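I have a theory that you can tell how a lunch went by looking at what's left on the plates. Not the food, the stuff. Bottles, cups, lids, whatever people put down when they'd stopped paying attention. And my opinion, which I will defend to anyone at Brokimska who wants to bring it up again on Wednesday, is that a plate should be allowed to hold more than food.

My friend Mohsin Kakakhel disagrees. He grew up in a house where a plate was a plate, and a water bottle stood on the table, upright, next to your glass. I get it! But white tables like ours show every ring and smear, and I've wiped enough of them to have feelings about it. 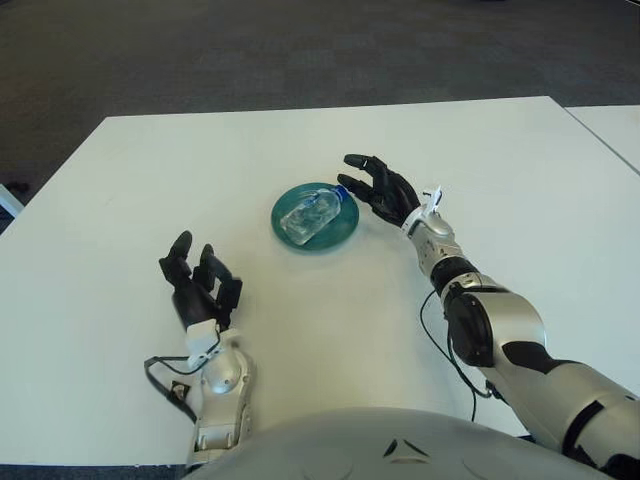 A plate with a rim is a tray, as far as I'm concerned. Lay your bottle on it and the bottle stays put, and you can carry the whole business to the sink in one trip. We bought 35 of the plastic plates when the Brunbridge office moved in August, and I'd call them the best money we spent (the coffee machine cost 220 dollars and has been sulking for weeks).

Cups are where I lose patience. The little clear plastic ones weigh nothing. Brush one with your sleeve and over it goes, and if you're lucky it was empty. Mohsin says the answer is to be careful, and I say that a cup you have to be careful around at noon on a workday is a bad cup — give me a heavy mug with a chip in it any day.
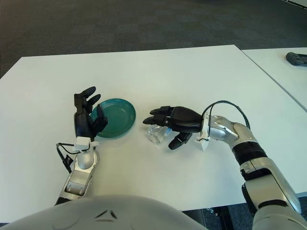
Green plate, clear cup on its side, two tables pushed together.

So my proposal is simple. Plates stay out until the very end, everything small goes onto a plate, and the plate goes to the kitchen. It takes roughly 10 minutes to clear both tables that way, and I've done it with one hand while on the phone with my sister. Mohsin wants a bin at each end and a separate stack for cups, which sounds fine until you watch people walk right past it. He can try it his way next week. I'll be keeping a plate by my elbow.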